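3.2 Packaging and the choice of dried pasta

The households in Mosta were asked to keep a shopping diary for 13 weeks. Of the 90 households invited, 52 returned a complete diary, and these gave 2579 entries for dry foods. Pasta was the most frequent item after bread – in October it even came first.

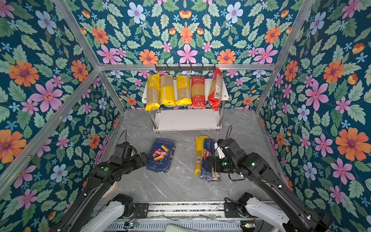 Our first question was how much the buyer relies on the package when the price is nearly equal. Marinho argues that shoppers decide by shape and habit, and look at the label only at home. In our diaries the habit was strong, but many persons also wrote that they like to see the product before buying it. Pasta is often bought several packages at a time, and three of them, as on the marbled floor here, were a usual purchase for the larger families. Smaller households bought one package and waited until it was finished.

Clear film was mentioned more often than any other feature. Older respondents connected it with freshness, although dried pasta changes very little in storage. Fernanda Gouveia, who coded the diaries, kept these remarks separate from those on price.
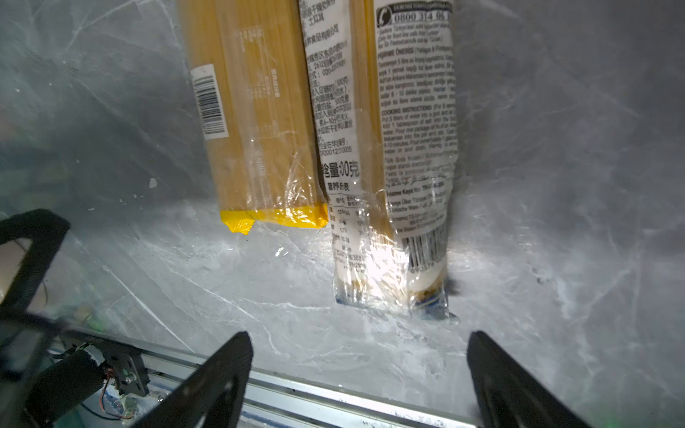 Figure 4. Spaghetti in clear bags; a label with a barcode is on the left bag.

The remarks on broken strands were fewer and came mainly from buyers of long pasta.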